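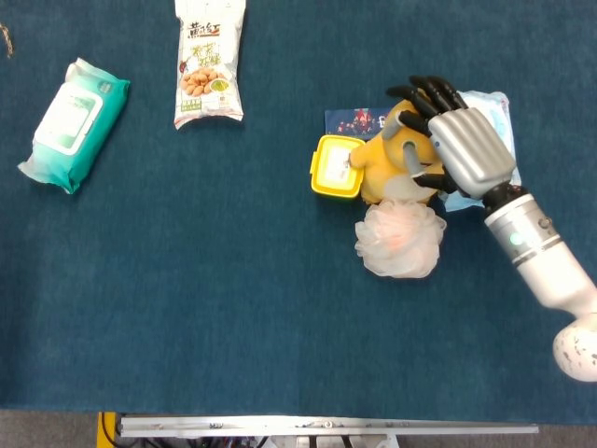 Progress report, December
Project: Evaluation of the Dellow hand kit for mixed-item picking
Prepared by Shiuli Khondokar for Rezaul Wijesinghe, Tavex

Status

Bench testing of the Dellow kit is on schedule. We logged 2,470 grasp attempts this period using household and grocery items: plush toys, snack bags, wet wipes, bath sponges and small lidded containers. All were run on the carpeted tabletop, with items placed close together or overlapping.

Results

Soft toys and sponges are the strongest group, with 93 percent lifted on the first try. Snack bags are weaker. The fingers close well on the body of the bag but tend to slide when they meet the crimped seal. Thin flat items lying under other items remain the main problem, and we do not yet have a grip setting we would recommend for them.

Hardware and support

One thumb cable was replaced under warranty. Vuka shipped the part in 5 days. The setup guide still leaves out the wrist calibration step, and Anoma Ranasinghe has sent them our notes.

Spending

Within budget. The spare finger set quoted by Vuka has not been ordered and we would like your approval before the next period.

Next period

Vasanthi Howlader will repeat the snack bag runs at lower closing force, 100 attempts per bag type. Flat items will be tested alone first, then in clutter. We expect to send the comparison with the Khokhar two-finger unit along with the next report.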